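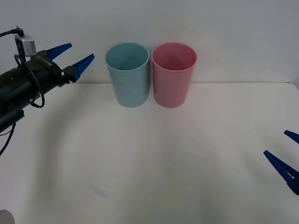
Touch-ups on a flat white wall show up as darker patches

Clifford Boychuk
January 6, 2018

I painted one room in September with Solmont 922, flat finish, two coats by roller over primer. The coverage was good and I had no complaints until I tried to fix a few scuffs last week. The wall is smooth drywall with a plain white table against it, so there is no texture or color contrast to hide anything. I used the same can of paint and a small brush. The touched-up spots now look slightly darker than the rest when seen from the side. From straight ahead they almost vanish.

What I have checked so far:
Same can, same batch number, stirred by hand for a few minutes.
Lid was sealed and there was no skin on the paint.
Spots have had four days to dry.
Washed one of them with a damp cloth, no change.
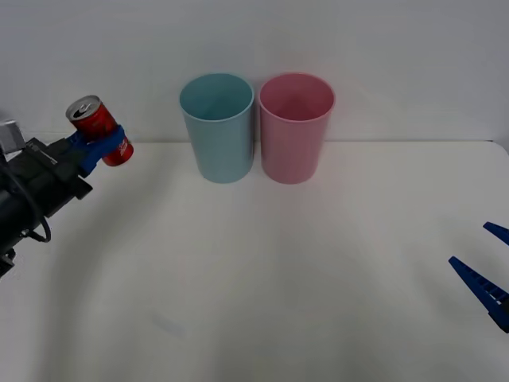

The lighting is part of it, I think. The overhead fixtures measure over 1,000 lux at table height, and the light hits the wall at a shallow angle. With the lights off and only daylight from the window, I can find two of the spots if I know where they are. I would like to avoid repainting the whole wall if there is a method that works on a flat finish. The store in Tumport told me flat paint always touches up cleanly, and that has not been my experience.

Rosaire Carrier

What you are seeing is called flashing. The color is probably fine. The brush leaves a different surface from the roller, and low-angle light picks up the difference in texture. Flat paint is more forgiving than eggshell but it is not immune, especially on very smooth drywall.

Try this on one spot before you do the others. Sand the patch lightly by hand with fine paper until you can't feel the edge, then wipe off the dust. Prime it if you have gone through to bare material. Thin the paint slightly with water and put it on with a small roller that has the same nap as the one you used in September. Keep the area as small as you can and roll outward with less and less paint so that there is no hard border. Let it dry overnight before judging it.

Also, have the can shaken by machine. Hand stirring often leaves the flattening agent at the bottom – if that has settled, the top of the can dries with more sheen than the original coat did.

koppel825

just repaint it corner to corner. one wall takes 40 minutes with a decent roller and you'll spend longer than that messing with spots. i use Asari covers but any short nap will do

Clifford Boychuk

Thanks to both. I had the can shaken and did one spot with a 4-inch roller, thinned as described. It is much better than the brushed ones.
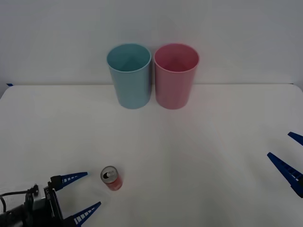
There is still a faint ring at the left side of the patch where I stopped too abruptly. I will sand that back and feather it wider before moving on to the remaining spots. If the ring stays, I will do the full wall, and in that case is one coat enough over the existing flat?

Rosaire Carrier

One coat should be enough if it is the same color. Spot-prime any place you sanded through, otherwise those areas will absorb more paint and you will have the same problem again. Work from one corner to the other and keep a wet edge – don't go back over a section that has started to set.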